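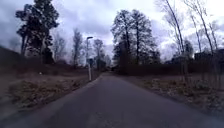
The lamp post stretch, where I start every camera check.

If your Laketti path rover has started drifting toward the grass, check the front camera before you touch the steering. Mine wandered for most of July and I blamed the wheels the whole time!

Park it square on a straight bit of path, switch the drive off and loosen the 2 screws under the camera bracket. Just loosen them - you want it to tilt with a firm push. 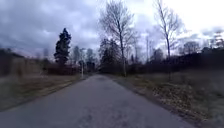 Now open the live view and nudge the bracket until the far end of the path sits near the middle. Snug both screws up, a bit at a time, and set the shutter to 2000 (Usa Phetsri put me on to that one).

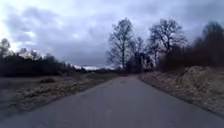 Save it, drive 22 metres at walking pace and look at the view again. If the aim has slipped, the rubber washer is worn, so swap it and start over.

Related
Cleaning the Adum wheel hubs
Charging your rover in cold weather
Elsie Bickerstaff's bracket fix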